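ok so thread about the thing that ate my Saturday (27 February edition of "why do I do this for money"). Sorry in advance, it's long and most of it is about a pin

Correction before someone yells at me, the full date for the log people is Sat 27 February, and yes I did file the report the same night, go me

Background if you're new here: I collect laundry demos for Badwood. You hold a gripper in each hand, you pick up clothes, you fold them, the gripper records what your hands did and later a robot arm tries to copy you. That's the job! I have folded the same striped shirt more times than I've folded anything I own

The grippers are the Pristley ones. Two fingers, ribbed pads, link bars on each side held on with little metal pins. I like them a lot, for the record. Light enough that my wrists survive a full day

So the quota was 100 episodes. First chunk went great, I had music on, I was flying

Then somewhere in the middle of the afternoon the right hand started feeling mushy. You squeeze and there's a tiny bit of nothing before the fingers move. I figured I was tired and had a snack (this was the wrong response)

After the snack it dropped a sock. Then it dropped the same sock again. Then it closed on a t-shirt, the number on my screen said fully closed, and I was looking right at a gap between the pads that you could slide a phone into

That's the part that bugs me. Dropping stuff is fine, people drop stuff, you mark the episode and move on. But the recording thought the fingers were shut when they weren't. If I hadn't been looking, that goes in the pile as a perfectly good grab

Put it down, got the flashlight. One of the pivot pins had walked halfway out of its link bar. Just sitting there at an angle, hanging on by vibes

And here's the safety bit, please read this one even if you skip the rest. I pushed the pin back with my thumb while the trigger was still live. My other hand bumped the handle, the linkage closed, and it got the side of my thumb right in the corner where the bar meets the housing

No blood, nice purple dent, said a word my downstairs neighbor definitely heard. Totally my fault. POWER IT OFF FIRST. The warning is on the card that comes in the case and I have read that card out loud to other people

Called it in to the support line at Beltrán, who do the repairs. They were really nice about it. The retaining clip behind the pin was gone, and I still haven't found it, so if I go quiet it's because I stepped on it barefoot

They asked how many cycles since the last check and I had to go dig. 490. The check is supposed to happen well before that, and I'd been ticking "looks fine" at the start of every session without touching a single pin. Looking isn't checking, I get it now

Replacement clips came by courier from the Tidstead depot, 3 in a baggie, plus a swap for the worn pin. Fitted them at the kitchen table with the power OFF thank you very much

Then back to the bed and the heap of clothes to start over, pads wide open, squeeze on nothing, watch the number, squeeze again 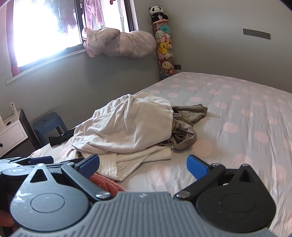

I did a bunch of those empty squeezes before I let myself touch any fabric. Open, close, look at the pads, look at the screen. They agreed every time and the mushy feeling was gone

The bad news is the old episodes. I can't tell exactly when the pin started moving, so I flagged everything from the first mushy squeeze on, plus a chunk before that to be safe. All of it gets redone. So the 100 is still 100 and I'm nowhere near it

New routine, steal it if you want: power off, push every pin with a fingernail, wiggle each finger sideways, power on, close it empty and compare with the screen. Takes less time than finding my other slipper

I also asked if the software could beep when the motor says closed and the fingers disagree. Answer was "maybe in March" so I'm going to be annoying about it until then

Anyway if yours goes mushy, stop and check the pins before you go get a snack. Thumb is fine, going back to towels now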